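Squeeze bottle (tableware)

From the Prernasstead Table and Kitchen Wiki, the free household encyclopedia anyone in town can edit

A squeeze bottle is a soft plastic bottle with a narrow cap, used for ketchup, mustard, syrup and anything else you'd like to aim. I've looked after this page for a good while now, and I've gone on using "I" the whole way through because our wiki lets you (Boltuvlow, the other kitchen wiki, does not, and you can tell!). The red ketchup bottle is the one most people picture first, so that's where I've put most of my effort.

Where it sits on the table

There are two camps. One stands the bottle up next to the salt. The other lays it down across a plate, which is how I grew up, and I still do it at home. A plate with a raised rim is the best thing for this, as it stops the bottle from rolling off when someone bumps the table reaching for the fruit.

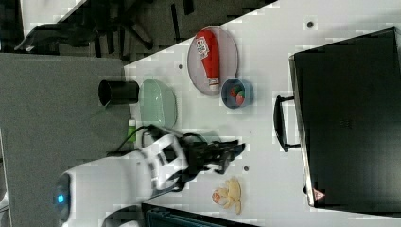 The plate also catches drips, and a plate is so much easier to wash than a tablecloth. My own rule is cap toward the person who's eating. I've had arguments over that, and they're all still sitting on the talk page if you have an evening free.

Size matters more than you'd think. If the bottle is nearly as long as the plate is wide, it lies nice and flat inside the rim. A longer one tips up at one end and then you're chasing it. Bikex Housewares used to sell a long oval tray just for bottles, but a dinner plate does the job and you already own one.

Things usually kept near it

Small bowls, mostly. A little blue one for cut fruit or vegetables is a classic at kids' tables and in play kitchens, where the food is plastic and the bottle is often the only thing that came from a real store. An oval dish or colander in pale green turns up a lot too, and I have a soft spot for that color. 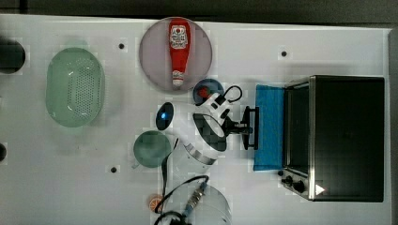
Play kitchens

Toy food sets and squeeze bottles go together so well! A pretend banana with the peel folded back, a few bits of fruit in a bowl, a mug, a cup that somebody has knocked over, and you've got lunch. If you use a real bottle, rinse it three times with warm water and let it dry with the cap off before you hand it over. Keep the label on if you can, kids like having something to point at. 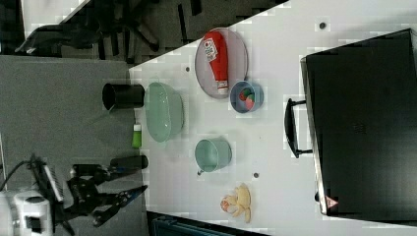
Adeyemi wrote in to say the bottle should never share a plate with anything else, since the cap goes sticky and then the toy fruit does too, and a separate saucer would solve it. I've added that under Care, with thanks.

Care

Wipe the cap after each use. Soak it overnight if it clogs, and poke the hole clear with a toothpick (please don't use a fork). Saucer optional, see above.

See also: Gravy boat; Mustard pot; Butter dish

Page last edited Sat 22 May. Viewed 3,296 times.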